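Talk notes – estate clearing for families, 13 Apr 2019
Barrett Ruiz-Ortega
40 min plus questions. Water on the lectern. Slow down this time.

OPENING
Hi, thanks for coming out. Who here has a house to empty right now? Hands. Who has one coming? More hands.
My aunt's place in Zullport. Three bedrooms, a cellar, a garage with no room for a car. We started in December with no heat on. Dumb.
Final list was 3,581 items. Read the number out, wait for the groan.
Took 26 weekends. Should have been half that. Tonight is mostly the stuff that cost us the other half.

FIRST WEEK
Don't throw anything out. Really. Not even the newspapers by the bed.
Change the locks, or at least find out who has keys. We had neighbors, a cousin, the guy who did the gutters.
Mail forwarding. Fridge. Insurance – ask what happens to the policy when the house sits empty, many of them change after a month or two. Call, get it in writing.
Then paper. Paper before furniture, always. Check inside books, coat pockets, the freezer, cookie tins. We found the car title in a piano bench.
(piano bench story, keep it SHORT, it ran six minutes at the library)

THE LIST
One notebook or one spreadsheet. One person types. If four cousins each keep a list you have four lists and a fight.
Columns: room, what it is, who wants it, where it went.
Skip the price column at first. Prices make people weird.
Numbered stickers, the cheap kind, they peel off. Not on paintings, not on anything with old varnish. I took a strip of finish off a sideboard, my fault.

WHO GETS WHAT
Everybody walks through alone, with a pencil. Then compare.
Most things have one name or no name. Leave the doubles for last.
For doubles we drew cards. High card picks, then goes to the bottom of the order. Sounds silly, held up fine.
Only 2 real fights. A bread knife and a Jindura radio that didn't even work. Pause here, people laugh and then they tell their own. Let them, but not for long.
People who can't travel – do a video call, walk slow, open the drawers for them.

SELLING
Be straight with them here: most of it is worth very little. Dark brown furniture, china sets, encyclopedias. Hard to hear when your mother dusted it for fifty years.
Get two opinions on anything you're unsure of. A buyer who is also the appraiser is not a second opinion.
We used Azimi for the better pieces, they take a commission, read the sheet about unsold lots and who pays to haul them back.
Whole sale brought in $3,278 after fees. I tell people the number becuase everyone guesses ten times that.

THINGS MADE OF STONE AND GLASS
Quick bit, got asked about it twice last time.
Wipe with a soft damp cloth, dry right away. No vinegar, no bathroom spray. Onyx and marble get dull spots from anything sour, even lemon.
Lift from the body with both hands, never by the rim. Old joints in the stem can let go.
Wrap each piece by itself, soft paper first then bubble. Stand them up if the box is tall enough.
Say the banding is different on every piece of onyx, so take a photo for the list. "Green vase" is no help when there are three green vases.
SLIDE – onyx vase, mint and cream with the brown streaks. Point out the collar above the foot, narrow spot, go easy there when you wrap.

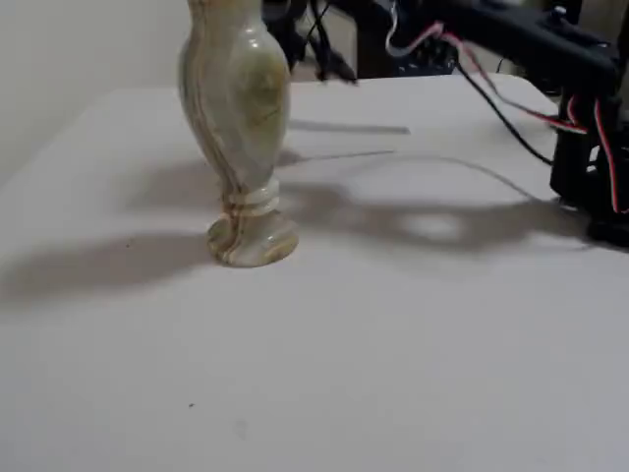 HAULING AND DONATIONS
Call the thrift store before you load the truck. Mattresses mostly no. Car seats no. Ask.
Dumpster from Wastine, the mid size one. We filled it, then filled it again. Ask about the weight limit, books are what gets you. We went over 26 boxes on books alone, and that was after the neighbors took some.
Paint, batteries, old medicine go somewhere else. Town has drop-off hours, handout has the phone line.

LAST DAY
Sweep. Read the meters. Walk it once with nothing in your hands.
My cousin wanted ten minutes alone in the kitchen, so plan for that kind of thing, don't book the key handover for the same hour.

QUESTIONS
Taxes – not my area, say so, send them to a preparer.
How long should it take – depends on the cellar.
Handouts by the door. Extra stickers in the tote bag, take some. Get the clicker back to the front desk befor leaving.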